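Prondthorpe Family Support
Progress report to the Phelan Fund
Submitted 06/04/2024 by Jitendra Chauhan, program lead

The grant pays for evening groups for mothers and fathers of teenagers at our two sites, Rodano Street and Ciltlow. We are past the halfway point and spending is in line with the budget.

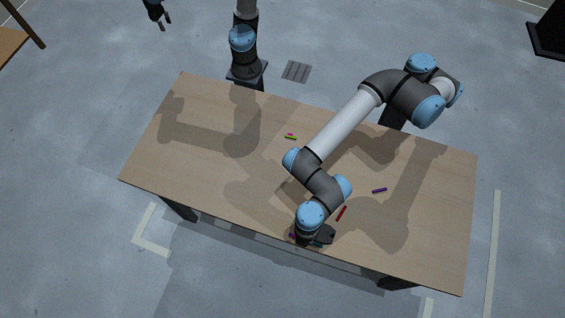 Page 4

Attendance. 126 parents have come to at least one session, most of them mothers. Fathers are still harder to reach. We moved the Ciltlow group to a later start so that people on day shifts could get there, and a few fathers have come regularly under the new hours. Rodano Street has stayed as it was.

Content. The sessions on curfews, phones and money went as planned. Parents asked for more time on how to talk with a teenager who has stopped talking, so we gave that topic a second evening and dropped the one on chores. One mother told us she now waits until they are both in the car before bringing up anything difficult. Several others in her group have tried the same.

Grandparents. We did not plan for them, but they came. Some are raising grandchildren full time and their questions are different, mostly about school forms and custody papers. We would like to run a separate group for them at Ciltlow.

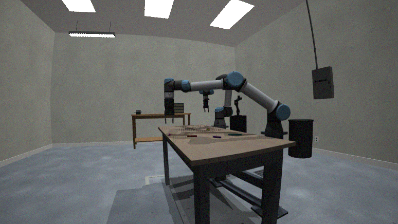 The cost of that group would be $600 for the first term, covering a leader and snacks. We can take it from the $3000 set aside for child care, where we have spent less than expected. Most families have teenagers only and do not need a sitter. We ask for your approval to move the money.

Still to do. The parent handbook is in draft and needs a Spanish version. The follow-up survey goes out in September, and the results will be in our final report.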